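Tuning a force-guarded placement in Trastik (and when to skip it)

Posted 27/08/2023 by Irja Nurmi

Every planner I have used in the past few years ships with a "smart insertion" mode. Trastik has one too. The release notes make it sound like you tick the box and go home. I don't believe in boxes like that, so I spent a while working out what this one does and how to set it up for a part you can't afford to drop.

What you need: Trastik with the Flutar contact plugin, a wrist camera that is already calibrated, and a force sensor you have zeroed today. Yesterday's zero is no good. Mine had drifted overnight by more than the contact threshold I was trying to use.

Step 1. Turn smart insertion off

Open the task file and set insertion_mode to manual. The default mode runs a spiral search when it feels contact early. A spiral is fine for a peg in a hole. Over a socket full of fine contact pins it is a very efficient way to ruin a motherboard.

Step 2. Split the move in two

Plan the long approach in free space and let the planner do what it likes there. End it at a hover pose above the target. From the hover down, use a straight line in the tool frame with a fixed orientation and no replanning. If the straight line fails the collision check, fix the hover pose. Do not loosen the check – I have tried that, and you only move the problem closer to the board.

Step 3. Add the things that stick up

The Yen scene importer gives you a flat box for the board, which is close to useless. Add your own boxes for the power supply, the memory, the raised socket lid and the load lever. Cables are harder. Flutar claims to handle them from depth data, but thin wires came and went between captures on my setup, so I now draw one fat keep-out box around each bundle.

Step 4. Correct at the hover, then stop looking

Take the socket pose from the wrist camera at the hover, average it over 3 captures, and apply the correction once. Continuous visual servoing looks great in demos. Close in, the part and the fingers hide more and more of the target and the estimate starts to wander. I logged 527 dry runs with servoing left on, and the wander was worst in the last stretch of the descent. 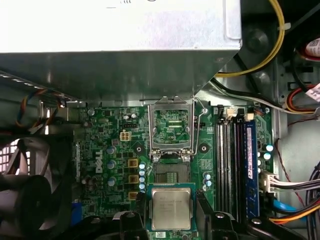
Wrist camera view with the processor in the fingers, socket lid up and lever raised.

Check the correction by eye before you enable the descent. Overlay the estimated socket outline on the live view. If it has locked onto the rim of the raised lid instead of the socket, the confidence score will still look healthy. Ignore the score.

Step 5. Set the guard

Set the stop condition on vertical force and on sideways force separately. A single combined value hides a part that is dragging. On a stop, the only allowed action is a straight retreat to the hover.

Step 6. Read the log

Export with the Monadano viewer and compare commanded and measured height at the stop. If they disagree from run to run, go back and zero the sensor again before you touch any gains.

I'll retest smart insertion when the December build is out. Until then it stays off on my machine.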